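Progress report to the Nuttall Fund
Good practice for hand-held gripper recording: where we are in May

Dear friends at the Fund,

Thank you again for your patience with us over the spring, and for the very thoughtful notes you sent back on our last report. We have taken nearly all of them on board, and you will see your fingerprints on several of the sections that follow (including the one about cables, which we had frankly treated as housekeeping until you asked about it).

You will remember that the grant asks us to write a practice standard that small teams can pick up and use when they record people doing everyday table tasks with hand-held grippers, so that the recordings can later be used to teach robot arms. We call it the Trandudside Practice Guide, after the building where the first draft was written, and the name seems to have stuck. Two sites are working from it now, our own at Trandudside and our partners' at Altport, and the current version is draft 2.

Recording so far

Between the two sites we have 1078 recorded sessions that went through the full checklist from start to finish. We set a target of 70 written rules or fewer for the guide, and draft 2 comes in at exactly 70, so anything we add from here has to push something else out. I will admit that this has made for some lively afternoons. Everyone has a favorite rule, and it's never the one that somebody else would cut.

The tasks themselves are kept plain on purpose. People set out bowls and spoons, move cups, fold cloths, and put things back where they belong. We would much sooner have a simple task done under rules we can explain to a stranger than a showy one that only our own people could repeat.

What changed in draft 2

The largest change is in how a session begins. Under the first draft, the operator could start recording as soon as the objects were on the table. Now there is a short pause first, with both grippers held up and open, and the operator says the task name out loud. It feels a little silly for the first day and then everybody forgets they ever did it another way. The people who sort the recordings afterward have been very grateful, as the pause gives them a clean starting point.

We also rewrote the section on the work surface. Draft 1 said the table should be "tidy," and of course every person who read that had a different table in mind. Draft 2 says that only the objects named on the task sheet may be on the surface, and that mats and cloths count as objects and must be named too. Altport had been leaving placemats off their sheets entirely. They were very good-humored about going back and fixing it.

The hands section has grown from a paragraph to a full page. It now covers how to hold the gripper so that the wrist stays comfortable, how long to work before resting, and what to do if an object is dropped. (Leave it, finish the pause, mark the session, and start again. Please don't catch it!) Operators may stop at any point without giving a reason, and that line now sits at the very top of the page, where it should have been all along.

Then there are the cables. Your question was whether a cabled gripper could tug at the work or trip the person holding it, and it set us going on a proper walk-through at both sites. The guide now asks that each gripper cable have enough slack for the farthest reach in the task, that it run away from the objects, and that someone other than the operator check the floor before the first session of the day. We had a long talk about whether to require cable covers. For now they are recommended only, and we would welcome your view on that.

Spoons and bowls

Of all our tasks, the table setting one has taught us the most about writing rules clearly. Spoons are narrow, they lie flat, and two of them side by side can be approached in more ways than you would think. The draft now says which way the handles should point at the start and asks that the open fingers come to rest over a spoon before they close. The other hand may wait near the bowl, so long as it isn't touching anything.
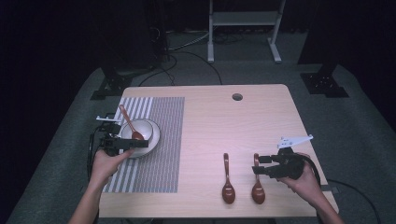
Table setting task: one gripper over a spoon, the other beside the bowl.

We have asked both sites to use this task for training new operators. It brings in a good many of the rules at once, and a newcomer can learn it in a morning without feeling rushed.

What has been slower than planned

The consent wording is behind. We wanted a single form that both sites could use, and Altport's office needed changes that ours then had to read, and so on back and forth. I believe we are one round away from agreement. Until it is settled each site is using its own earlier form, which both offices are happy with.

The outside review is also later than we promised. The group at Fisport has kindly agreed to read the guide cold and try to run a session from it with no help from us at all. They will start once the consent form is ready. We are a bit nervous and very much looking forward to it.

Spending is in line with the budget you approved. We moved a small amount from travel to printing, as the operators told us they much prefer a paper checklist at the table to one on a screen, and we saw no reason to argue.

Coming up next

Over the summer we will finish the consent form, support the Fisport review from a polite distance, and begin draft 3. We would also like to add a page on storing and labeling recordings, if we can find the rules to trade away for it. If anyone from the Fund would like to visit either site, mornings before 11 are best, and we will gladly put the coffee on and let you try the grippers yourselves.

With warm thanks for your continued support,
The Practice Guide team, Trandudside

We use cookies to remember your settings and to see which pages are read. Accept | Manage choices
Contact us | © Trandudside Practice Guide | Back to top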